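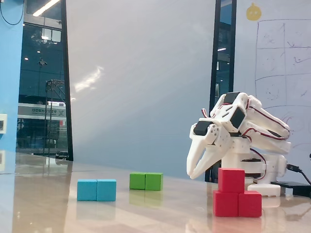 Genowefa Wilczyńska wrote in to ask whether the deadbolt sensor has to be fitted before the siren, as her box had the siren packed on top. Either order works, as long as the base station is powered and online first. If you have not done that, go back to Section 3.

Section 4: Fitting the Door Sensors and Setting the Alarm

This section covers the Votico front door kit: one deadbolt sensor, one contact sensor and its magnet, and the indoor siren. Window sensors are in Section 5. Allow enough time to finish a whole door in one go, so the system does not report a half-fitted sensor as a fault.

What you need

Phillips screwdriver
Pencil
Alcohol wipe (supplied)
The six-digit code from the inside of the battery cover

4.1 Check the door first

1. Close the door and push on it near the lock. If it rattles, adjust the strike plate before you fit anything. A loose door will set off the contact sensor on windy nights.

2. Lock and unlock the deadbolt by hand a few times. The bolt must travel its full length without lifting or pulling the door.

3. Look at the screws in the strike plate. Short screws that only reach the door trim should be replaced with ones long enough to go into the wall stud. These are not supplied.

Caution: The sensor reports a forced door. It does not make the door stronger. A spring latch can be pushed back from outside with a thin tool, so use the deadbolt whenever you leave the house.

4.2 Fit the contact sensor

1. Clean the top corner of the door and the frame next to it with the alcohol wipe. Let both dry.

2. Hold the sensor on the frame and the magnet on the door, with the arrows facing each other. The gap must be no more than 9 millimeters when the door is closed. Mark both positions in pencil.

3. Peel the backing, press each part in place and hold for a slow count of thirty.

4. Open and close the door. The light on the sensor blinks once each time.

Note: On a metal door, use the plastic spacer from the small bag. Without it the magnet may not be read.
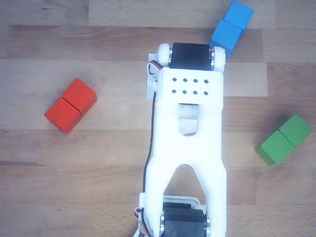 Can the sensor go on the hinge side of the door? Put it on the opening side, near the top, as the gap on the hinge side changes too little for the sensor to notice a door that has been opened a few inches.

4.3 Fit the deadbolt sensor

1. Unlock the deadbolt and take off the strike plate.

2. Slide the sensor into the bolt hole, battery end first, until the collar sits flush with the wood. Do not hammer it. If it will not go in, the hole needs to be deeper.

3. Put the strike plate back over the collar and tighten the screws evenly.

4. Throw the bolt. The app should show "Locked" within a few seconds. If it still shows "Unlocked", the bolt is too short to reach the sensor, and you will need the extension cap.

4.4 Place the siren

1. Pick a spot indoors that cannot be reached from the front door in a step or two. A hallway wall above head height is good.

2. Keep it within 300 feet of the base station. Brick walls and large appliances will cut that distance.

3. Screw the bracket to the wall, then twist the siren onto it until it clicks.

Caution: The siren is loud enough to hurt your hearing at close range. Put it in test mode before you press any button on it.

4.5 Set the entry delay

The entry delay is the time you have to enter your code after opening the door.

1. In the app, open Settings, then Doors, then Entry Delay.

2. Choose the shortest delay you can manage with your hands full - most homes do well with the second setting.

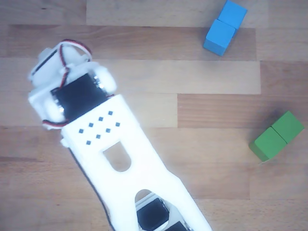 3. Tap Save, then arm the system, step outside and come back in as you normally would. If the siren sounds before you reach the keypad, go up one setting and try again.

Note: Night mode ignores the entry delay on all doors. The siren sounds at once.

4.6 Keys and codes

Keep car keys and spare house keys out of sight of the door and its windows. Give each person a separate code, and delete codes that are no longer used. The log keeps the last 544 events, with the code used for each.

If the keypad shows E9, the sensor battery is low. Replace it before you next arm the system.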